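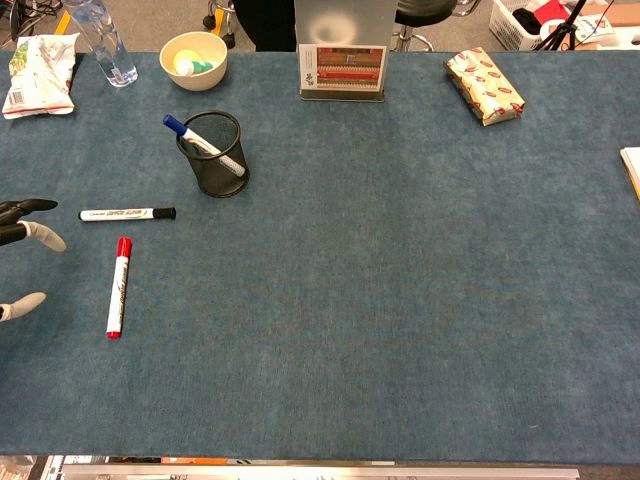 Pens, Cups and Other Promises
Speaker notes, Yuk-lan Au
Gritar facilities meetup, Sunday afternoon slot

Opening

Leave the title slide up while people sit down. Don't read the title out.

Start with the question: who in this room has bought a pen holder for a shared table in the last year? Wait for hands. Then: who can say what it changed? Wait longer. If someone does have an answer, let them talk, it's worth the two minutes.

Say where I stand. I run supplies for the shared rooms at Ukent and I used to believe in containers. Give a thing a home and it will go home. I've repeated that line to new staff, I put it in a handout once, and I can't find anything behind it except other handouts. I'm going to spend this talk being rude about it.

Slide 2: What the claim is

Read the claim slowly. "A visible, open container on the table means markers get put back."

Three separate claims are hiding in there. That people see the container. That seeing it makes them use it. That a marker in the container is better off than a marker on the table. I'll give them the first one for free. A black mesh cup on blue-gray felt is hard to miss.

Go back to the title slide for a second. Blue marker in the cup. Black and red on the felt, within easy reach of it. I'd call that a normal table. The cup has plenty of room, so it can't be a storage problem, and yet that's what we keep spending money on.

Don't oversell this. One table at one moment tells you very little, and someone could be about to use both of them. Say so before the audience does.

Slide 3: What we counted

We did a count at Ukent. It was not a study and I will correct anyone who calls it one in the hallway.

We looked in on rooms after meetings and wrote down where each marker was. 1,292 markers noted in all, many of them the same markers over and over, obviously. We had 10 rooms, most with a cup, a few without.

In the rooms with a cup, plenty of markers were in the cup. Good. In the rooms without one, plenty were on the whiteboard ledge. The ledge came with the board and cost us nothing extra. I've left the percentages off the slide on purpose. The rooms differ in size and in who books them, the people counting knew what I was hoping for, and I don't trust the gap between the two groups enough to put it in large type.

Someone will ask for the spreadsheet. Yes, they can have it. It's ugly.

Slide 4: The Furkau trial

Be fair here, the people at Furkau were pleasant to deal with and they may have someone in the room.

They sent us a divided tray with a color-coded slot per marker. The brochure said "self-correcting." I asked what that meant and was told that people feel an empty slot as a small discomfort and fill it. Do they? By the end of the first month the red slot in Chou (our big room, the one with the long table) had a glue stick in it. I didn't see any discomfort.

What I'd want before buying trays for every room: the same rooms with and without, counted by a person who doesn't care, for longer than a month. We were offered a testimonial.

Slide 5: Standing up or lying down

This one always gets a hand, so deal with it now.

Many of us were taught to store whiteboard markers flat so the ink doesn't run away from the tip. If you believe that, then the upright cup is the wrong container and the two markers lying on the felt are the ones being stored properly. You can't hold both beliefs, but I held both for years.

Does it matter at the rate we go through them? I doubt it. Ours walk off or get left uncapped long before gravity gets its turn. Over 214 replaced in the period we counted, and the reasons we wrote down were mostly "gone" and "cap off." We did not have a box on the form for "stood upright," so I can't rule it out. Pause there. Let them notice that I have the same problem as the brochure.

Caps. If I could get one habit out of people it would be the cap, and I don't care where the marker goes afterward. All three on the title slide have theirs on. I'd sign for that tomorrow and leave the cup out of it.

Slide 6: The far edge

Switch to the title slide again, and this time tell them to look along the back of the table. Crumpled snack bag. A water bottle on its side. A bowl with some small green and yellow things in it. A clear sign holder with a little printed picture in the bottom.

My point is about attention. We were asked to talk about markers, so we looked at markers. Ask the people who use a room what bothers them and, at Ukent anyway, it's the wrapper. Nobody at Ukent has ever complained to me about a loose pen. I've had several complaints about food packaging, one of them in capital letters.

And the stuff along the edge tends to stay. People push things back to clear the middle, and pushing things back feels like tidying. I have no numbers for this. It's an impression, I've had it for a long time, and it should be tested like the rest.

The sign holder: quick aside on signs if there's time. We tried "Please return markers." Same share returned, as far as I could tell, plus a sign to dust.

Slide 7: What I'd do with the money

Keep the cups you already own. I'm not telling anyone to throw out a mesh cup that works.

Don't buy trays until someone shows you a fair count.

Put a bin where people can reach it from the chair. We moved the one in Chou from behind the door to the end of the table and I think it helped. I think. We're counting that one properly, with a room left alone for comparison, and I'll report it even if it's dull.

Order more black. It's the one they ask for.

Questions

If asked about magnets on the board: haven't tried them, curious, lend me some.

If asked whether the felt is worth it: quieter, yes. Crumbs, also yes.

If the Furkau people object, offer them two rooms and a blank form. Rooms are free from December.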